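Handout 6: Reviewing a packaged cell for processor installation
Course notes, Robot Applications in Electronics Service
Instructor: Zsófia Hajdu
28 November 2023

Purpose

These notes go with the lecture on buying a complete robot cell instead of building one. The product under review is the Pallex bench package, sold for repair and refurbishing work on desktop computers. Read them together with the Tririx gripper sheet handed out earlier in the course. The exercise at the end is due before the January lab block.

6.1 What the package includes

Pallex sells the arm, a two-finger gripper, a small wrist camera and a task editor under one order number. A fixture for parts is quoted separately and printed to the customer's drawing. Installation is done by Igwe, who also hold the service contract. The contract covers two visits; calls after that are billed by the hour. Spare fingers are not covered.

Read the quotation line by line. The task editor is licensed per controller, so a shop that adds a second arm pays for a second license. The fixture price covers a single revision. Most sites will need more than that once they have tried the first version with real parts.

6.2 The task

The reference task is placing a processor in a socket on a board that is already mounted in its case. It is divided into four phases:

1. Pick from the fixture pocket.
2. Transfer to a point above the socket.
3. Align in the plane of the board.
4. Lower and release.

Opening and closing the load plate is treated as a separate task and is quoted as an option. Check this before comparing prices with other suppliers, some of whom include it in the base figure. 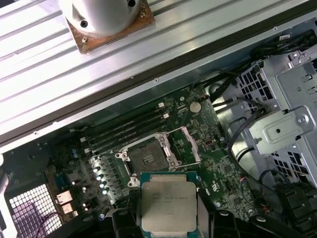 Phase 3 sets the accuracy requirement for the whole cell. The arm's data sheet gives repeatability at the flange, and that figure does not include error in the grip, the fixture or the position of the case on the table. With a chip clamped from either side, as the Xeon is between the black fingers, the grip fixes its position along the closing direction. Along the fingers it is held by friction only, and an offset in the pick is carried straight through to the socket. The open load plate is a second constraint, and the approach path has to stay clear of it for the full width of the gripper – the chip alone is the wrong envelope to use in the clearance check.

Contact force is the other limit. Exposed socket contacts bend easily and a bent contact usually means a new board. The Pallex editor allows a force threshold on the downward move, but the default is set for general handling and is too high for this work. Set it before the first trial and record the value in the log.

6.3 Workspace and reach

The arm is offered in two lengths. For the bench layout in this course the short version is sufficient if the fixture and the case are placed side by side. The free distance between fixture and socket should not exceed 400 mm, and the highest point of the transfer should not exceed 460 mm above the table. Outside these limits the wrist comes close to a singular position and the controller slows the move without a warning on screen.

A desktop case lying on its side has high walls for its floor area. Drive cages and power supplies reduce the usable opening further, and loose cables move between trials. Tie cables back before teaching any point inside the case.
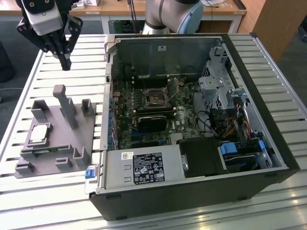 The case must also be located the same way each time. Pallex supplies no clamp for it. Jimwood sells a set of low stops that bolt to a slatted table, and these are adequate for cases with a square lower edge. For other shapes use the wrist camera to measure an offset at the start of each cycle. This adds time but removes the need for hard stops.

6.4 Points for and against

For: a single supplier for arm and gripper, a readable task editor, fingers that can be changed with one tool, and logs that export as plain text.

Against: the force default noted in 6.2, the missing case clamp, the license terms, and a manual that describes the camera calibration in two different ways. Follow the version in the appendix. The version in the main chapter leaves out the step in which the tool frame is saved.

6.5 Exercise

Prepare an error budget for phase 3. Include flange repeatability, grip offset, fixture tolerance and case location, and state which terms you add directly and which you combine as root sum of squares. Then repeat the budget with the camera offset in place of hard stops. Submit both tables with a short recommendation on whether the Jimwood stops should be ordered.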